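Subject: Re: [tidwood-kits] Sorting cubes: plate vs. tray, and the cloth question
List: tidwood-kits
Sent: Friday, 9:40 pm

On Friday morning the Nuchit branch wrote:

> We've now packed 40 of the counting kits using the new layout and we
> think it should go in as the standard for every branch. One bucket, one
> plate, one cloth. The cubes live in the bucket, the child moves them to
> the plate, and the plate does the job the divided tray used to do. It
> stores flatter, it costs less, and the plate can be borrowed for the
> bead kit too.
>
> The cloth goes down first and marks off the work area. We find the
> cubes don't wander when there's a cloth. We would like to order 80 more
> sets before the December loans go out, so please shout now if you have
> objections.

OK, shouting, a little.

I have no quarrel with the bucket. The old drawstring bags were a nuisance and half the families sent them back with the string pulled out. A bucket stands up, a small hand can get into it, and you can check it at the returns desk with one look. Good. Order the buckets.

The rest I'm less sure about, and I'd like somebody to talk me into it before we spend the money.

First, the plate. The divided tray told the child where each cube was supposed to go. A plate tells them nothing. You put a cube on it and it sits wherever it landed, and the next one bumps it. For a four-year-old who is learning to count by touching each thing once, that matters. When I tried the plate at the Seltodetti table, the cubes ended up in a heap at one side and we were back to counting a heap. I grant that it's a nice big plate, and the white does make the cubes easy to see. The tray did that too, and it had edges.

I set out the all-green version of the kit the way the Nuchit card says, with the plate on the left and the bucket to its right.

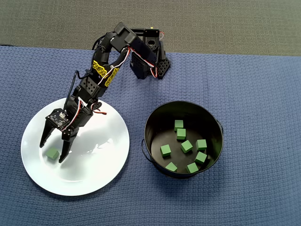 Green set on the blue cloth, one cube on the plate, eight in the bucket.

It looks tidy at that point. I'll give it that. Everything looks tidy when only one cube has been put out. What I'd want to know from the other branches is how the plate does at the end of the job, with every cube on it and a child leaning on the table.

Second, the color. Why all green? I understand the argument that one color keeps the child's mind on the number and off the sorting. But the tray kit came in mixed colors and families used it for both, and those were the kits with the waiting list. If we buy 80 sets in a single color we are buying a kit that does one thing. I would take half of them mixed, or at least 2 colors in every bucket, and see which ones go out again.

Third, the cloth. "The cubes don't wander when there's a cloth" — says who? A cloth with some texture to it may slow a dropped cube down, fine. It also wrinkles. It has to be washed, and it has to be folded, and it will come back from somebody's house smelling of dog. We've had 3 rounds of this already with the puzzle mats. If a branch wants a cloth on its own table, lovely, I use one myself and I like the blue. I don't see why it has to travel with the kit.

On a carpeted floor I'd use it every time, by the way. My objection is to the lending, and to having one more item on the check-in card for the desk to chase.

Fourth, and this is small, the card. The Nuchit draft says "place the cubes on the plate." All of them? One at a time? Into a line? The old Mevo card had a drawing for each step and I never had a parent come back to ask. The new one has a sentence. Could whoever has the Mevo originals scan them in? I only have the second sheet, and it has coffee on it.

What I'd suggest, if anyone wants something to vote on:

Buckets for every branch, yes.
Keep the divided trays we already own in the kits until they crack.
Try the plate at 2 branches through December and write down what the families say.
Cloths stay at the branch.
No single-color order until we've heard back.

I know Nuchit has done the actual packing and I've done the complaining, and 40 kits is a lot of evenings. If the plates have been going out and coming back with happy notes in them, post the notes and I'll read every one. "We think it works" isn't quite enough for me when we're about to buy 80 of something.

Also, do we know whether the bucket handles stay on? The ones on the old block kit popped off if you looked at them.

Tidwood, east branch

--
You are receiving this because you are subscribed to tidwood-kits.
Replies go to the whole list. Please trim quoted messages.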